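Ticket 819: planner won't leave home, says "goal in collision"
Opened by: Ravindran Nair
Component: Gurnard planner / scene map
Status: open

Left arm, tray to bin task. Every plan request gets rejected at step 0. Restarted Gurnard twice, same thing. Log says object on table, id 27, dead center. Table has nothing on it. Fingers open, bin on the right empty too. Head cam at the time of the last reject:

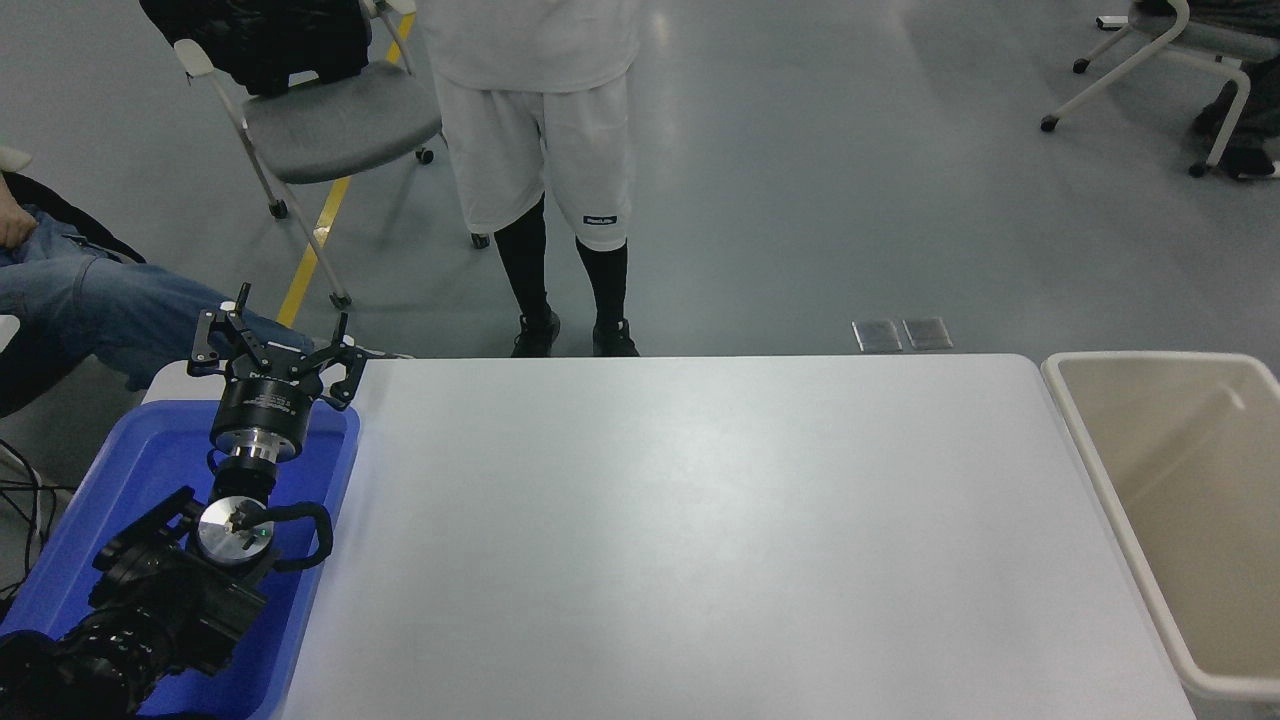 Tried so far
- cleared scene map from the UI. id 27 comes back after 11 cycles
- turned off depth filter, no change
- raised planner timeout to 3,000 ms, no change, didnt expect one

Note from Ida Brinkmann
Check the map cache. Wellden build reloads the saved scene if the clear call comes in while perception is still publishing. Stop perception first, clear, then start agian. If id 27 is still there send me the cache file, don't delete it.

Ravindran
ok trying now. Also seeing a stale timestamp on the bin pose, seperate ticket?

Ida
Same ticket for now.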